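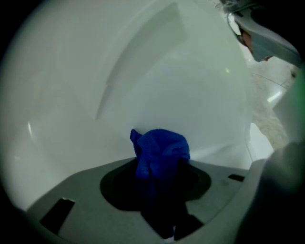

Automation in the Home, handout 4
Notes to go with the Stiltel open day (March)
Prepared by Llinos Beddoe

Read this before the seminar. If you came on the visit you will recognize most of it. If you spent the visit at the coffee urn, read it twice.

1. What the demonstration was about

The brochure promised "the future of housework." The future of housework, for the present, is a person with a gripper in each hand and a cloth, cleaning. Stiltel records people doing chores with hand-held grippers so that a robot arm can later be trained on the recordings. The person supplies the skill, the patience and the knees. The robot, at this stage, supplies nothing and is not in the room.

Tanveer Mughal, who ran our session, put the case for it plainly: a human hand has too many tricks. Give the human the same two jaws the robot will have, and the tricks it can't copy drop out.

2. Why cleaning is hard

A block on a table keeps its shape when you pick it up. A cloth does not, and it has a different shape every time you let go of it. Now press it against a curved, glossy surface that throws back every light in the building. Write down which of these problems belongs to the gripper and which to the camera. Most of last year's group gave them all to the camera, which was generous to the gripper.

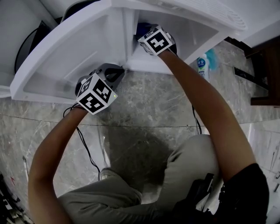
Posture matters too. A squatting person shifts weight without thinking when the reach gets deep. An arm bolted to a bench has no such option, and Iolo Eynon's question about this (would you mount it lower, or put it on wheels?) got a longer answer than the time allowed. We will take it up in class.

3. Terms to know

Demonstration: one recorded run of a task by a person.
Fiducial marker: a printed black-and-white pattern that lets a camera work out where an object is and how it is turned.
Deformable object: anything that folds, sags or sulks.

4. For the seminar

Bring one page on a chore you dislike. Say where two jaws would do and where you would want fingers. Esperanza Llorente has the sign-up sheet; 12 places, 20 minutes each. "Laundry" is taken.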